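Wonemholm Records Storage: Frequently Asked Questions
Last updated 26 September 2018

What can I store with you?
Paper records of any kind: invoices, personnel files, plans, case notes, bound ledgers. We also take microfilm. We don't take food, liquids, batteries or anything that has been wet and not fully dried.

Do I have to use your cartons?
No, but the rates below are based on the standard carton. Anything larger is charged as two. Cartons must close flat and weigh no more than 14 kg.

How much does it cost?
There is a monthly charge per carton and a fee each time we bring something back to you. Customers with more than 160 cartons move to the account rate. Ask for the current price sheet — the one dated before October last year is out of date.

Where are my records kept?
At our Tessier Road building. It has 3,420 shelf bays on two floors. The old Trurunov depot closed in the spring and everything held there has been moved. Your carton numbers have not changed.

How do I get a file back?
Log in to Bosura, our online catalogue, and search by carton number or by the description you gave us. Requests made before noon go out the next working day. You can ask for a whole carton or a single file.

Can I send box files and lever arch files as they are?
Yes. Put them in the carton spine up and don't force in an extra one. 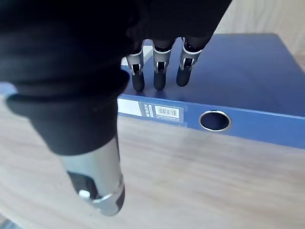

Check that the catch on each box file holds before you pack it. If it doesn't, tie the file with cotton tape. Rubber bands perish over the years and stick to the paper, so please take them off.

How long will you keep my records?
As long as you pay for the space. If you give us a review date we will write to you 3 months before it. We never destroy anything without a signed form.

Can I visit to look at my own files?
Yes, by appointment. There is a reading room on the ground floor with a copier. Bring the account card and photo ID.

How do I close my account?
Write to us with your account number and tell us whether you want the cartons returned or shredded. Both are charged per carton.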